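Brovcombe Lost Keys Desk: your questions
2 min read
Print this page | E-mail this page

Where do found keys go?
In a drawer at the library. Hefin Wynne has the key to the drawer, and yes, there is a spare.

How long do you keep them?
16 weeks. After that we assume you've changed the locks or moved.
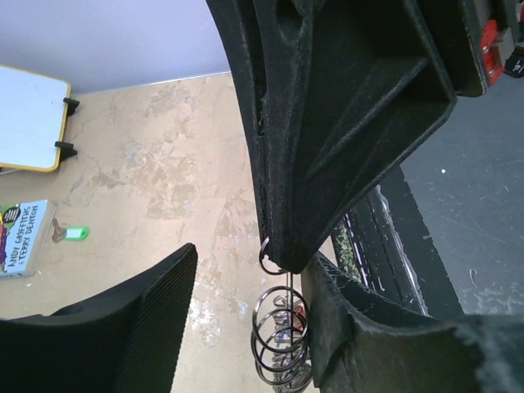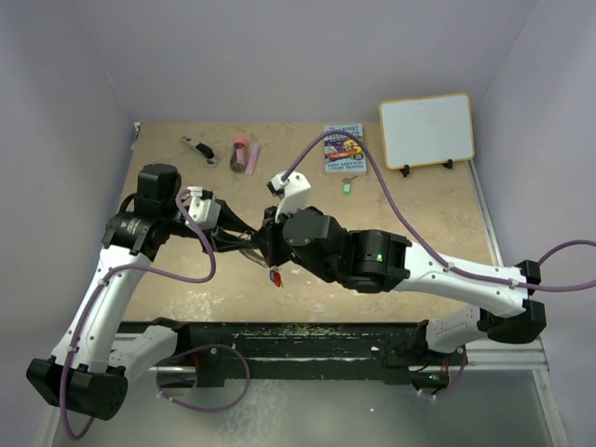

Can I just describe mine over the phone?
You can try. "Silver, quite small" fits most of the drawer. Tell us about the fob.

Is there a charge?
No. Biscuits are accepted at the desk before noon.

Contact: Myfanwy Craddock, Brovcombe Library
© Brovcombe Lost Keys Desk
Back to top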